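Your First Evening Aboard: Getting the Cabin Ready
Section 3 of the Nisis Guest Handbook

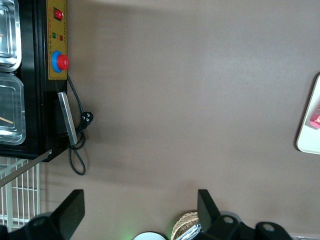 Photo: Heather Wihongi / Pudcombe Boats

Welcome aboard the Nisis! She's a lovely old boat to sleep on, and a few minutes spent on the cabin now will pay you back all week. Do these steps in order while you're still tied up at Pudcombe, and shout for the dock crew if anything sticks (the starboard locker usually does).

Before you start
You'll need the brass key from your welcome envelope, the cabin checklist and your bags. Soft bags are best. Hard suitcases can stay in the luggage room at the dock, and the office will tag them for you.

Setting up the cabin
1. Open the roof hatch first. Push up, then slide it toward the stern until it clicks. You'll get a wonderful breeze off the river!
2. Turn the battery selector under the stairs to HOUSE. The reading lights should come on within 3 seconds.
3. Check the water gauge beside the bathroom door. A full tank holds 50 gallons, and that's plenty for two people for a long weekend if you take short showers.
4. Lower the bunk. Hold the strap in one hand, pull both pins, and let the bunk down gently until the legs touch the floor. Put the pins back in.
5. Make up the bed. Sheets are in the port locker and the extra blankets (gorgeous wool ones, do use them) are under the seat.
6. Stow everything loose below the rail line. Wakes from the ferry can be bigger than you'd expect.

Caution: Keep fingers clear of the bunk hinge. Never lower the bunk while the boat is moving.

Note: The shore power outlets only work while you're plugged in at a dock. Charge phones and cameras before you leave, or at the Jondinham landing, where post 44 is reserved for our guests.

Quiet hours and mooring overnight
7. Tie up before sunset at any landing marked on your river map. Bow line first, then stern, then the spring line.
8. Switch off the engine and the pump by 2000 hours. Sound carries a long way over the water, and you'll hear the owls much better.
9. Close the roof hatch to the first notch if rain is coming. It still lets in air.

Caution: Don't leave the stove lit with the hatch fully closed.

If you get up early, make coffee and sit on the foredeck. The stretch below Jondinham is full of herons at that hour, and it's my favorite part of the whole trip!

Handbook text by Jadwiga Walczak. Revised April 2021.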